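Tallell review: a content calendar with a lot of opinions
December 5, 2024
By Tahmineh Sadeghi

Tallell says it will replace your editorial spreadsheet, your brief templates and most of your Monday-morning emails. I've heard that pitch before. I ran our blog and newsletter through it from October on, with 925 old posts imported and two other writers on the account.

The import was fine. Tags came across, authors came across, and 37 posts arrived with no publish date, which support told me was "expected behaviour." The calendar itself is clean and quick, and I liked being able to drag a draft to another week without breaking its approval chain.

The scoring is where I lost patience. Every draft gets a mark out of 100, and anything under 70 is flagged in orange. I pasted in a product page that has brought us steady leads for years and it got flagged. I padded it with two pointless subheadings and it passed. Make of that what you will. 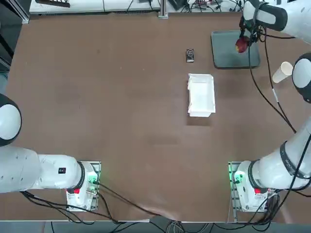 Two white arms at the near edge of a brown tabletop.

Pejman Esfahani, who edits our newsletter, switched the scores off in his first week and hasn't looked back. He does like the brief builder, and I'll grant that it's decent, although the "audience" field only takes 280 characters.

Pricing is per seat, and guest reviewers count as seats. That stings if your clients sign off on copy. Ask for a trial with your own archive before you let anyone in sales show you theirs. We're staying on the monthly plan for now and I've kept the spreadsheet.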